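Open Day at the Nerkcombe Workshop
Gallery, 12/6/21

The workshop ran its handheld gripper station for visitors from 2 p.m. Sessions were kept short so that everyone in line got a turn. The task was a plain one: pick a part off the table, move it, set it down, open the fingers, repeat. Sachiko Morikawa ran the station and Quang Kim handled the recordings, which were logged at 60 frames per second. The target for the afternoon was 200 usable picks. Parts were supplied by Eskildsen.

Visitors were asked to approach the table slowly and to open the gripper fully before each pick. Closing speed is set by the hand, so results vary by operator.

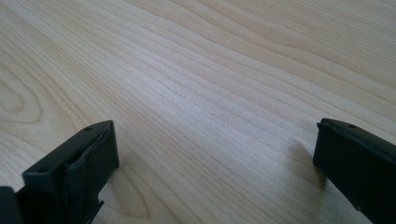

Fingers open over the wood surface, nothing held. The covering is ragged in places along the left finger.

Malou Egilsson thought the slow approach mattered less than the angle, and that tilting the tool a little made flat parts much easier to get under. Her notes are with the session log.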